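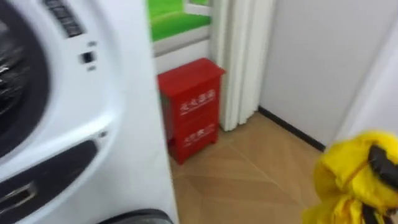
How Does a Washing Machine Get Your Socks Clean?

Think about your favorite pair of socks. Maybe you wore them to soccer practice, and maybe you took your shoes off on the way home (we've all done it!) and walked across the grass. By bedtime they are brown on the bottom and a bit crunchy. So into the wash they go, and a good while later they come out looking like socks again. What went on in there?

Long ago, people in the town of Limbridge carried their clothes down to the river and scrubbed them on flat stones, which took all day and made everybody's arms ache. A washing machine does the same three jobs they did: it soaks, it rubs and it rinses.

Most machines have one drum, the big round tub where the clothes go. But some have 2, one on top of the other, so that there are two doors to open and two places to put things. 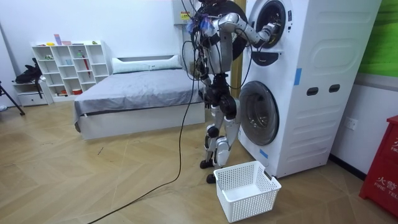

A tall white machine with one round door above the other, and a laundry basket on the floor.

First comes the soaking. Water runs in and mixes with the soap. Soap is a clever thing, because one end of each tiny bit of it likes water and the other end likes grease. The greasy end grabs hold of the dirt, the watery end hangs on to the water, and off they go together.

Then comes the rubbing. The drum turns slowly, the clothes ride up the side, and flop! down they fall. Up and flop, up and flop, over and over, until the mud has been shaken loose.
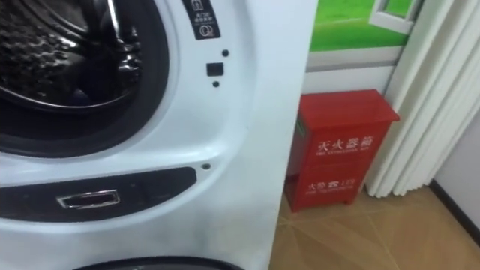 Paraskevi Liapis

Now for my favorite part, the spin. If you peek through the glass of a door like this one, you may be able to see that the metal drum has a pattern of little holes. When the drum whirls very fast, the clothes get pressed flat against the sides and the water flies out through the holes. A drum might go around 500 times in a single minute, and plenty of machines go faster than that!

You can help on wash day, too. Check every pocket, turn your socks the right way out, and always let a grown-up start the machine. Drums are for clothes only, so people and pets stay out.

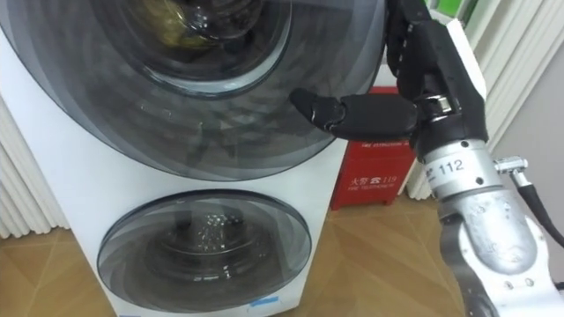

Kenon wrote in to say that the spin is the best part at his house too, and he would like to know why one sock always goes missing. Well, Kenon, try looking inside the pillowcases!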